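Etska two-arm sorting cell, acceptance inspection before purchase
Supplier: Jurkura. Unit 3563. Inspected 29 Oct 2023 by Gun-woo Moon for Flurnus.

1. Grippers and wrists
1.1 Finger plates secure on both arms: PASS
1.2 Inner faces free of burrs: PASS
Comment: step in the inner face agrees with the June drawing.

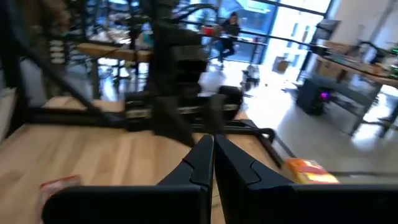

1.3 Finger force at lowest setting: PASS
1.4 Spare finger set supplied: FAIL
Comment: on the packing list, missing from the crate. Jurkura to send.

2. Handling of small goods
2.1 Approach height set for items lying flat: PASS
2.2 Boxed goods gripped without crushing: PASS WITH COMMENT
Comment: thin card dents at default force. Use the Sung profile, which the quote lists as an extra at 590. Ask for it to be included.

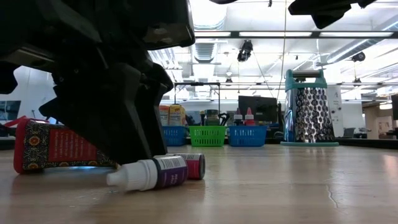 Fig. 2. Gripper low over the table, dropper bottles on their sides, red box in left foreground.

2.3 Table surface sound: PASS WITH COMMENT
Comment: thin crack in the wood. Mark both ends and check again at first service.

3. Frame, cables and surroundings
3.1 Frame bolts tight, corner braces fitted: PASS
3.2 Bins within reach of both arms at 100% extension: PASS
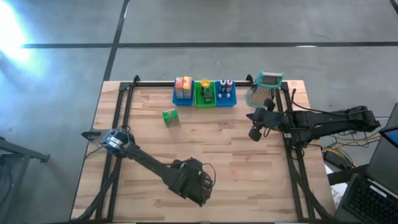

3.3 Cables clear of walkway: FAIL
Comment: right arm bundle needs a cover down to floor level before handover.
3.4 Emergency stop halts both arms: PASS
3.5 Restart requires manual reset: PASS
3.6 Manual supplied in English: PASS WITH COMMENT
Comment: section 2 refers to an older controller menu.

Result: not accepted. Items 1.4 and 3.3 to be closed by Jurkura, then reinspect those items only.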